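Home > Kitchen and Laundry > Compost and Worms

Bokashi bin draining slowly, then not at all. Bucket design or my method?

Posted by Pendo Laizer, 10/21/23

I have been running a two-bucket bokashi system since May. The first three fills went as expected. Liquid came off the tap every second or third day, the smell was sour but not rotten, and each bucket went into the trench after its two weeks closed.

The fourth fill is the problem. Drainage slowed after the first week and then stopped. The bucket is heavy and I can hear liquid moving if I tilt it, so the liquid is there and is not reaching the tap. The food on top has the usual white growth and the smell is still acceptable.

Details:

Bucket is a Gatcombe with the insert plate and the screw-in tap. Bran is the Skestance wheat bran, one handful per layer. Household of two. Most of the input is vegetable peelings, coffee grounds and cooked rice. I press each layer down with a potato masher.

I have opened the tap fully and blown through it with a length of aquarium hose. It bubbled once and then nothing. I would like to avoid emptying a half-fermented bucket if there is a way around it.

Second question, related. Between trips to the bucket I store scraps on the kitchen table in an open bin. Does it matter how long scraps sit there before going in? It is sometimes two days.

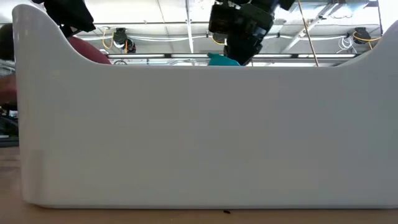 The scrap bin, glossy white plastic, front rim lower than the corners.

I have read conflicting advice on this. One site says scraps must go in the same day, another says to save them up so the bucket is opened less often.

Thanks in advance.

Rweyemamu
Member, 757 posts

Your tap is probably fine. The blockage will be at the plate.

Cooked rice and coffee grounds are the two worst things for the insert plate. The grounds are fine enough to pass into the holes and the rice starch glues them there. With a masher on top you are driving the mix into the plate every time you add a layer. The liquid you hear when you tilt the bucket could be sitting above the plate, in the food, or it could be under it with the tap blocked. You can tell which by shining a torch on the outside wall near the base in a dark room, if the plastic is thin enough to let light through. A liquid line below plate height means tap. No line means plate.

If it is the plate:

Take a piece of stiff wire or a thin bamboo skewer. Push it straight down through the food until you hit the plate, then work it around until it drops through a hole. Do this in several places near the wall, where the food is less compacted. Leave the tap open over a jar while you do it. Put the lid back on as soon as you finish and press a sheet of plastic onto the surface to exclude air.

If it is the tap:

Tip the bucket back so the liquid moves away from the tap, unscrew it from the outside and clean it under running water. Check the colour of the washer while you have it off. The older black ones swell in acid and partly close the bore. Have a tray under it, as some liquid will come out however careful you are.

For the next fill, line the plate with a layer of torn egg carton or dry shredded paper before any food goes in. I use a layer as deep as my thumb is wide. It holds back the fines and breaks down in the trench with the rest. Keep rice to the upper half of the bucket.

On pressing: press to remove air, then stop. A plate or a flat hand in a bag does this well. A masher cuts the food and makes paste.

Flikness
New member

mine never drained at all and it was fine. I just buried it. depends how much wet stuff you put in. I wouldn't bother with wire

also you can put the juice down the drain, good for the pipes apparently

Tallowood_Ridge
Member

Agree with Rweyemamu on the plate. I would not follow the post above in this case. A bucket that never makes liquid is a dry bucket. This one has liquid and can't release it, and the bottom layer will go putrid if it stays submerged. If the smell changes from pickle to drain, dig it in early with plenty of dry soil and don't wait out the two weeks.

For the second question, two days on the table is acceptable in cool weather. The bran does its work by getting ahead of whatever else is growing on the food, so fresher is better, but opening the bucket four times a day also lets air in. Once a day in the evening is a reasonable compromise. In summer I keep scraps in the fridge in a lidded tub and add them every second day. Anything with meat or fish goes in the same day. An open bin will also bring vinegar flies, so cover it with a plate or a damp cloth if it stays out overnight.

If scraps have sat for two days, use a bit more bran on that layer. A handful and a half is plenty.

Don't put undiluted liquid on pot plants — it is acidic enough to burn roots. I put 7 mL in a 2000 mL jug for seedlings and the same in 1000 mL for established shrubs, and use it the day it is drained.

Pendo Laizer
Original poster

It was the plate. No liquid line at the base with the torch. I used a skewer near the wall in five places and the third one released it. I drained most of a jar in the first hour and it is still dripping. Will use egg carton on the next fill and move the rice up. The masher is back in the drawer.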